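The Pen Drawer, Emptied
Posted 16th April by Adanech Yimer

Every household has a drawer where pens go to retire. Ours in Mondham had been filling since we moved in, and last month it stopped closing. I tipped the lot onto the desk and made everyone in the family come and claim their dead.
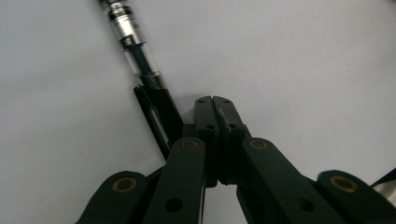
I should say up front that I like pens more than is reasonable for someone who types all day. My rule for the clear-out was simple. If it wrote a whole line on the back of an envelope, it stayed. If it skipped, it got one more line. After that it was on its own.

Silver section, clear barrel, black further down. I have a weakness for any pen that lets you see into it. You can keep an eye on things.

The final tally was 342 pens, pencils and markers, of which 307 were no use to anyone. Shabnam Yousafzai, my sister-in-law, asked for a recount. She got one. It was still 342, and she went home with a bag of pencils for her trouble.

The rest of the gallery never got photographed because I ran out of daylight and then out of patience, so you'll have to take the captions without the pictures.

The hotel pens. We had 9, all from the same conference in August, all from the same hotel. Aurelio says they were complimentary. I believe the first one was.

The Furkiretti. A wedding present, a heavy thing in a box with a satin lining. I was saving it for important documents. The mortgage came and went and I signed it with something from the bank's counter, on a chain.

The Pesel highlighters. 4 of them, in yellow, each drier than the one before. My husband highlighted an entire tax guide in his first year of self-employment and has not, as far as I know, opened it again.

The loaner. Phong Quách lent me a very decent black ballpoint at a school meeting and I walked off with it. I wrote to him about it after the clear-out. He said he'd taken it from Tâm Doãn. Tâm says keep it.

The caps. A whole sandwich bag of them, fitting nothing. I tried every one on every pen that survived, which took most of an evening, and then I put the bag back in the drawer. I'm not proud of that.

The survivors now live in a mug by the phone, points down, and the drawer holds batteries, tape and the caps. It closes if you lift it a little on the left.

Next month: the cupboard with the plastic lids. Shabnam has already asked if she can do the counting.

Filed under: Desk, Drawers, Things I Said I'd Do in the Winter
Older: The Tăng Teapot and Its Three Replacement Lids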